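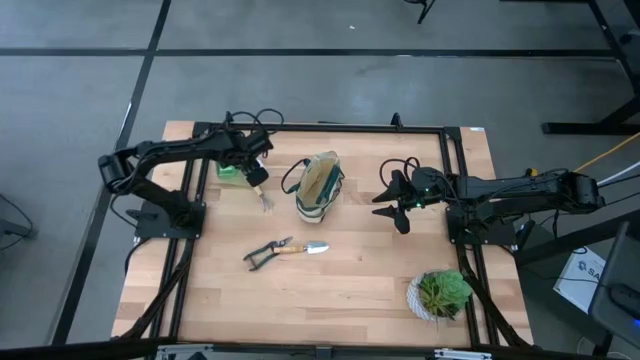

图片来源：Jendmont 园艺用品资料库

第 8 节　帆布工具袋：撑开、装袋、清空

翻到这一节的朋友，手边应该已经有 Tendthorpe 小号帆布袋了（米色袋身，深绿色包边和提手的那款，货号 1073）。前面几节讲的是种子和花盆，跟袋子没什么关系，跳过也没事。我自己用这只袋子好几年，中间换过一只，下面写的基本上就是我每次出门去菜地之前和回来之后做的事。有些地方我写得啰嗦，你嫌烦就只看编号的步骤，注意和提醒那几段最好还是扫一眼。

8.1　开始之前

找一张桌子，高度到你腰附近就行。木桌面最好，耙子放上去不打滑，泥渣也好扫。我在地上装过，蹲久了腿麻，而且袋子放在地上容易歪，装到一半倒掉是常事。

要准备的东西：

帆布袋，先倒空。里面有收据、糖纸、干掉的番茄叶子什么的，统统拿出来。
小手耙，浅色木柄、银色金属齿的那把。
小铲子。
修枝剪，带皮套。没有皮套就拿块厚布裹住，用橡皮筋扎紧。
手套一副。
麻绳一小卷，插牌几根，铅笔一支。
一块旧毛巾，大小随意，垫底用。
装小东西的带盖盒子，种子、扎带都放进去。什么牌子的都可以，我用的是装过茶叶的铁盒。

注意：如果你买的是 Caruso 套装，袋子里会多送一个可拆的硬底板。那个底板先别急着放，8.3 里会讲到。

8.2　把袋子撑开

新袋子是压平了寄来的，刚拆开的时候软塌塌，怎么立都立不住，我第一次拿到还以为发错了货！别着急，照下面来。

1. 两只手伸进袋子里，拇指顶住底部的两个角，往外推。推到角是角、边是边。

2. 把侧面的折痕往反方向折一下，再松开。一次不行就多折几次，帆布比看上去结实，折不坏的。

3. 提手往两边翻下去，让袋口朝上敞着。提手要是老往中间倒，找个夹衣服的夹子临时夹在袋口边上。

4. 往底部塞一本厚书或者一袋米，放一个晚上。我用的是字典，从袋子买回来那天起它就没干过别的活。

5. 第二天把书拿出来，轻轻拍一下袋身。能自己站着，就算撑好了。

提醒：千万别用熨斗烫深绿色的包边。我烫过一次，包边缩了一点点，那一侧的袋口到现在还有点翘。袋身可以隔着湿布低温熨，包边不要碰。

还有朋友问能不能用吹风机。可以试，用凉风档，热风对包边也不太友好。

8.3　垫底

底部最容易脏，也最容易磨穿，所以这一步别省。

1. 旧毛巾叠成袋底大小，铺进去，四角压平。

2. 有 Caruso 硬底板的，先放底板，再放毛巾，顺序不要反。毛巾在下面的话，底板会滑来滑去，走路的时候咔哒咔哒响，我受不了那个声音。

3. 用手按一按中间，没有鼓包就行。

注意：不要用塑料袋垫底。听起来防水，可是潮气全闷在里面，几天下来那股味道……我就不细说了。毛巾湿了拿出来晾就好。

8.4　装工具

装工具是这一节的正题。每个人的装法不一样，我这个装法是按照“到了地里先用什么”来排的。

1. 先放小盒子，贴着一侧的袋壁立起来。盖子要扣紧，扣紧，扣紧！我有一年把整包生菜种子撒在袋底，后来毛巾上居然发了芽。

2. 铲子头朝下，放在盒子旁边。铲面贴着袋壁，这样弧度正好顺着袋子走，不占地方。

3. 放手耙。耙齿朝下，木柄朝上，齿尖冲着袋子里面，别冲着帆布。我知道很多人喜欢把耙子倒过来插，觉得齿露在外面看得见比较安全，可是你伸手去拿手套的时候就知道了。齿朝下，下面有毛巾接着，扎不到东西也扎不到人。

4. 修枝剪锁好，套上皮套，放在铲子和耙子中间的空隙里。锁扣松的剪刀不要带出门，先拧紧螺丝，办法在第 11 节。

5. 麻绳卷、插牌、铅笔，放进里面的小口袋。铅笔尖朝下，不然会戳手。圆珠笔就别带了，插牌上写的字见了雨就花。

6. 手套放在最上面，两只套在一起卷一下。到了地里第一件事就是戴手套，所以它必须在最上面。

7. 提手并拢，提起来试一试。袋子要是往一边歪，把铲子和盒子对调一下，通常就平了。

提醒：装好之后从上面看，木柄应该高出袋口，手一伸就能抓到。如果木柄整根沉在袋子里，说明毛巾铺得太薄，再叠一层。

注意：家里有小孩的，装好的袋子不要放在椅子上或者桌边。孩子看见提手就会去拽，这是天性，拦不住的，挂到高处的钩子上去。

8.5　装不下怎么办

小号袋就是小号袋，总有人想往里面塞浇水壶（我也想过）。塞不进的时候，我的取舍是这样的：

先拿掉插牌，冰棍棒可以顶替。再拿掉麻绳卷，剪几段下来绕在耙子的木柄上，到地里再解开用，这个办法我很得意。铲子和耙子如果只能带一把，看当天干什么活：松土、抓杂草带耙子，挖坑移苗带铲子。

手套永远不要拿掉。

要是经常装不下，就换 Tendthorpe 大号吧，装法一样，只是毛巾要换条大的。大号站得没有小号稳，装轻了容易瘪，我个人还是喜欢小号，提着走远路胳膊不酸。

8.6　回家以后清空

老实讲，大部分人（包括以前的我）就是把袋子往门后一扔，下次再说。结果耙齿生锈，手套发硬，打开袋子一股土腥味。清空其实很快，烧一壶水的工夫就够了。

1. 桌上铺张报纸，袋子立在中间，袋口敞开。

2. 按和装袋相反的顺序往外拿：手套、小口袋里的东西、修枝剪、手耙、铲子，最后是盒子。每样东西拿出来平放，不要叠着堆。

3. 手耙放平，齿别悬在桌子外面。用旧牙刷把齿缝里的泥刷掉，干泥比湿泥好刷，急不来的话先晾着。

4. 金属部分用干布擦一遍，薄薄抹一层油。厨房里的油我用过，会发黏，后来换成 Gutent 的工具油，一小罐用了很久。滴一滴就够，多了会粘土。

5. 木柄用拧干的布擦。不要泡水！木柄泡过水会胀，晾干又缩，几个来回之后耙头就松了。耙头已经松了的，翻到第 63 页，那里讲怎么加楔子。

6. 毛巾拿出来抖一抖，脏了就洗。

7. 袋子倒过来，拍底部，角落里的土用手指从外面往里顶，顶松了再拍一遍。

8. 袋口朝上，放在通风的地方，隔天再收。

8.7　洗袋子

能不洗就不洗，拍和刷解决得了绝大多数问题。实在脏了，挑个晴天，这样来：

1. 凉水加一点点肥皂，用软刷子顺着帆布的纹路刷。来回打圈会起毛。

2. 深绿色包边单独用湿布擦。第一次洗可能会掉一点颜色，所以别让湿的包边长时间贴着米色的袋身，垫块白布隔开。

3. 清水冲干净，倒挂着沥水，然后把袋口撑开阴干。七月里太阳毒，一定要放在阴凉处，我晒过一下午，提手的颜色浅了一截。

4. 完全干了再照 8.2 的办法撑一遍。

提醒：洗衣机不行，烘干机更不行。有人说装在洗衣袋里就没事，我没有试过，也不打算拿自己的袋子去试。

8.8　几个常见的小毛病

袋子站不住：多半是底角塌了，回到 8.2，从第 1 步重新推角。放了一冬天的袋子都这样。

提手扭成麻花：装好东西之后提着袋子，让它自己转几圈，就松开了。空袋子转不动，一定要有点分量。

袋底有小洞：八成是耙齿扎的。剪一小块帆布从里面缝上，针脚密一点，外面几乎看不出来。缝的时候底下垫个木勺子，省得把前后两层缝到一起去（我缝到一起过，拆了一晚上）。

袋子里有味道：毛巾没干透。毛巾洗了晒，袋子里放一小包干茶叶，过几天再闻闻看。

木柄摸着扎手：用细砂纸顺着木纹磨几下，擦掉粉，抹一点油，放一晚再用。

找不到铅笔：摸摸小口袋的底，再不行就看看耳朵后面。

本节更新于 2021 年 5 月 9 日，补了洗包边那一条。修枝剪的拆装和上油请接着看第 11 节。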